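Teaching a robot by showing it
Robot basics — notes by Salamatu Adeleke

Teaching by showing goes by a pile of names. You'll see "learning from demonstration," "programming by demonstration," "imitation learning," and in my corner of the world just "demos." They all mean that a person gets the robot through a job, the robot records what its joints and cameras went through, and a program later tries to work out what to do from those recordings. I've been doing this for 7 years and I still think it's the most fun you can have with a robot arm!

There are 2 main ways to give a demo. In the first, called kinesthetic teaching, you grab the arm and push it through the motion yourself. It feels natural, though your own hands and elbows tend to get into the camera view (mine always did). In the second, teleoperation, you stay out of the way and drive the arm from a controller, a headset or a smaller copy of the arm. I learned on a leader arm called the Hodeo, which had a stiff wrist and a squeaky trigger, and I loved it anyway.

Household jobs are popular for demos, and tidying shoes is a good one — soft uppers bend when you grip them, and a pair has to end up as a pair.

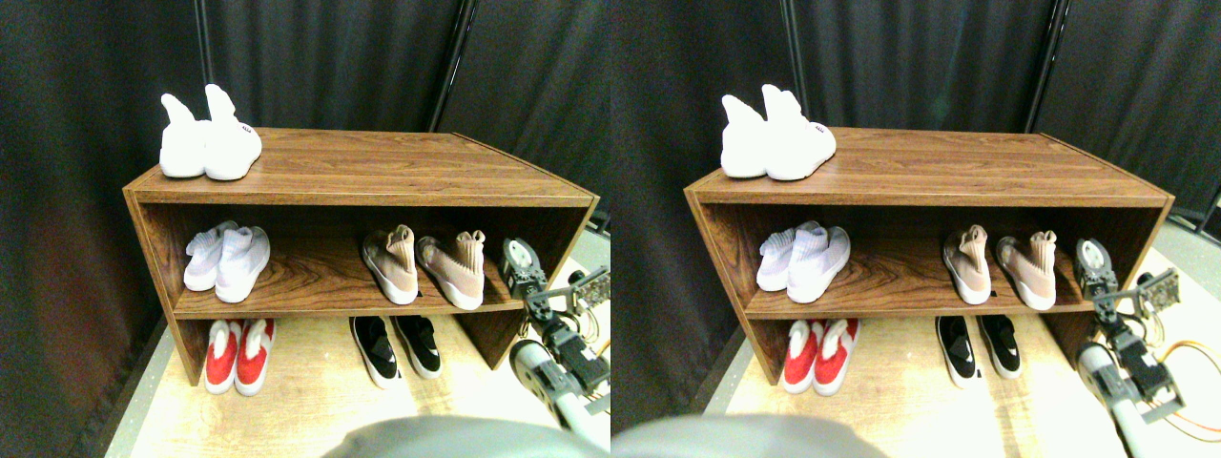
Shoes on the rack and under it, with the gripper in close. 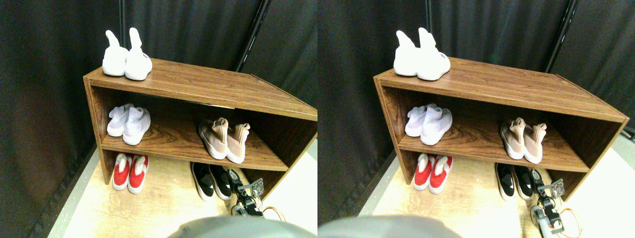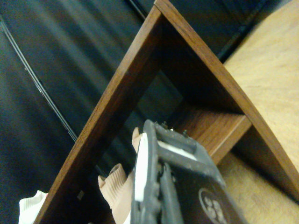
How many demos does a robot need before it can do a job by itself?
It depends on the job and on how much things move around between tries. For a single pick-and-place with the object always in the same spot, a small handful can be enough. For our shelf work at Cernik we planned on 200, and I'd still want more if the lighting changed a lot.

A few things I've picked up along the way. Go slower than you think you should, but don't stop dead in the middle, because the robot will happily learn the stopping too. Vary the starting spots. Keep some recordings where you went in crooked and fixed it, since those teach the arm how to get out of trouble. And take breaks! My late-afternoon demos were always sloppier than my morning ones, and I could see it in the playback.

Brzozowska, the software we used for sorting recordings, lets you trim the dead time off both ends. Do that early, while you still remember which runs were which.

Comments (2)

flonora_fan: We went from pushing the arm by hand to a leader arm in March and I'm never going back. My shoulders thank you.

tinbucket: Do you keep the runs where you drop something? I've been tossing mine and now I'm wondering.

This site uses cookies to remember your settings. Accept | Manage

Contact | © Salamatu Adeleke | Back to top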